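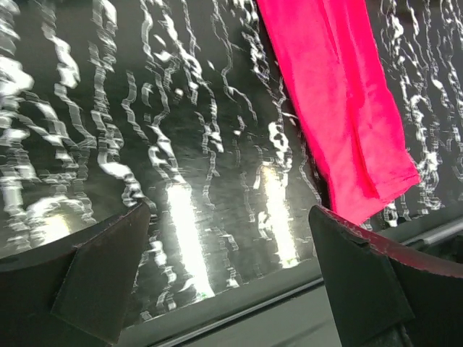
Hot pink fabric against glossy black.

The Forever T-Shirt and Its Small Print

Clothing companies keep promising us a garment for life. It pays to ask whose life they mean.

May 31, 2025

The card that came with my Juka T-shirt was thicker than the T-shirt. It had rounded corners and a little embossed knot, and it told me that I was now the keeper of a garment for life. There was a number to register. There was a page of advice on washing, which boiled down to doing as little of it as I could stand. And there was the promise, in large gray letters: if it ever fails you, we will make it right.

I have been buying T-shirts for most of my adult life and I had never thought of one as failing me. They get thin. The collar goes wavy. At some point they get demoted to painting, and after that to wiping down the bicycle. But the lifetime guarantee has spread from suitcases and frying pans to things you wear against your skin, and I wanted to know what a company could possibly mean by it. So I kept the card, registered the number, and over the winter I read the terms of every clothing guarantee I could get hold of.

Start with the word life. In Juka's terms it means "the expected useful life of the product." The expected useful life of the product is set by Juka. It isn't printed on the card, or on the web page, or in the terms themselves. When I wrote to ask what it was for a plain cotton tee, I got a friendly reply saying it depended on wear. I wrote again to ask what it would be under normal wear. The answer was that normal wear varied from customer to customer. We could have gone on like that until the shirt wore out.

Keskinen, which sells heavier stuff (sweatshirts, work shirts, a canvas coat I'd happily own), is more open. Its guarantee covers seams, zippers and buttons for as long as the original buyer has the receipt. It doesn't cover fabric. I'll give them credit for saying so in the second paragraph, in ordinary type, where a person might read it. Still, fabric is a fairly large share of a shirt. A seam on a decent sweatshirt will outlast the elbows nine times in ten, so the company has promised to stand behind the part that was going to be fine.

Then there is color, where the whole thing gets slippery. Nearly every guarantee I read leaves out fading. Some call it "natural aging," some call it "character," and one called it "the story of your garment," which made me want to lie down. Strong colors are where buyers feel it most. A gray shirt that fades is a gray shirt. A bright pink one, bought because it was bright pink, turns into something you didn't choose and wouldn't have paid for. In the practical sense that garment has stopped doing its job, long before there's a hole in it. Ask a guarantee department about this and you'll be told to wash cold.

Washing, in fact, is the trapdoor under most of these promises. Juka's care page runs to 14 instructions. Cold water, inside out, with like colors, no softener, no dryer, dry flat, out of direct sun, and on from there. One of them asks that the garment be "rested" between wears. Fall short on any of these and the guarantee "may be affected." I don't know a single household that washes this way, and I'd be a little worried about one that did. My own laundry goes in when the hamper is full and comes out when I remember it.

I can see the other side. No company can stand behind a shirt that somebody boils every week. But a promise that depends on conditions most buyers won't meet is priced on the assumption that most buyers won't meet them. Somebody in an office worked that out. It would be strange if they hadn't.

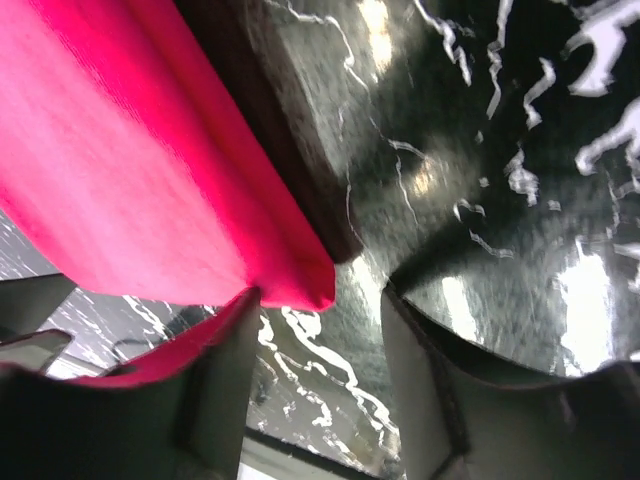 Czesław Wilczyńska thinks I'm being unfair. The guarantee, he told me over a long phone call in November, was never supposed to be used much, and customers understand that perfectly well. They're buying a signal. A company that puts its name to a lifetime promise has at least thought about how long its goods last, and he would rather have a weak promise than none, because a weak one can be embarrassed into becoming a stronger one. He has sent back two Keskinen shirts for buttons and had both fixed at no charge. How many T-shirts had I sent back, he asked, before deciding the system didn't work?

It was a fair question, and the answer at the time was zero. So I sent one back.

By then my Juka tee had a small hole near the hem, at the front, in the spot where cotton rubs against a belt buckle. I took the photos the claim form asked for. I filled in the date of purchase, the registration number, the detergent I used and my usual water temperature. (I told the truth on the last one, which I now regard as a tactical mistake.) I paid for postage, since the guarantee covers the garment and doesn't cover getting the garment to them. Then I waited.

The verdict came by email. The hole was "consistent with abrasion" and abrasion was wear. As a gesture, though, Juka was pleased to offer me a discount on my next garment for life.

I've thought about that phrase more than it deserves. If the first one was for life, what was the next one for? I didn't use the discount. I did ask for the shirt back, and they were decent about that.

Much of this goes back to a test. Every seller of long-lasting clothes has one, and the numbers have a way of being round. Juka says its cotton is good for 100 washes. Fundley, which makes a detergent sold largely on the idea that other detergents are eating your clothes, says 200. A smaller label called Zellemley says 500, and puts it on the hangtag in a typeface you could read from across a parking lot.

Good for 500 washes at what? On which setting, with what else in the drum? Was it a finished shirt that went through, with a collar and a hem and a care label scratching at it, or a square of cloth cut from the roll? Did anyone wear it between washes? Sweat, sunscreen, backpack straps and the edge of a kitchen counter do a good deal of the damage in real life, and I doubt any of them were invited to the lab. Zellemley sent me a one-page summary with the headline number on it twice and the method not at all. Fundley said its method was proprietary. Juka said it would get back to me, and I'm sure it meant to. 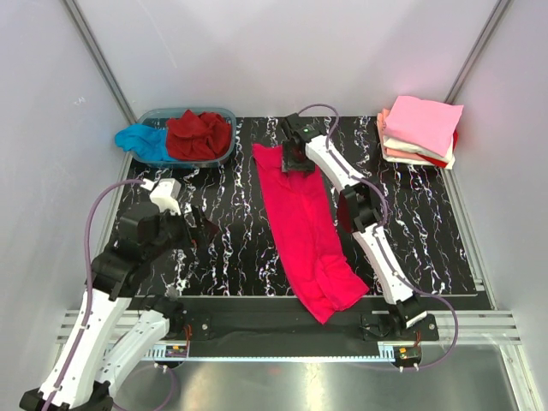 I don't think anybody here is lying, for what it's worth. I think a number was produced under some conditions, and the conditions fell off somewhere between the people who did the testing and the people who designed the tag. What reaches the store is a number with nothing attached. It can't be checked, so it can't be wrong, and a buyer standing at the rack will take 500 over 200 every time. I probably would too.

What would a useful promise look like? I'd settle for something dull. Tell me a number of years, in writing, and make it short if it has to be short. Three years on a T-shirt would impress me far more than forever. Say whether it covers the cloth. Say whether it covers color, and if the answer is no, say it near the picture of the bright one. Write the care rules for a person with a job and one washing machine. Pay the postage. And if a claim is turned down, let the email say what a successful claim would have looked like, so the rest of us can stop guessing.

There are signs of movement, if you squint. Keskinen tells me it is looking at adding elbows to its coverage on two of its sweatshirts, though it wouldn't give me a date. It also sells patches, and a repair done at its own counter costs less than I expected, with the price posted on the wall. I found that more reassuring than any embossed card. A company that charges you a modest sum to mend a sleeve has admitted that sleeves wear out, and once that's admitted you can have a sensible talk about what to do next.

Wilczyńska says the patches prove his point, and that pressure from the guarantee got them there. Maybe. They could also just be good business. I asked Keskinen which it was and was told that repairs had always been part of its values, although the repair page on its site is newer than my shirt.

As for the Juka tee, I sewed up the hole with thread that almost matches. It took a few minutes and it puckers slightly when I sit down. The collar is starting to go. I've been drying it in the dryer.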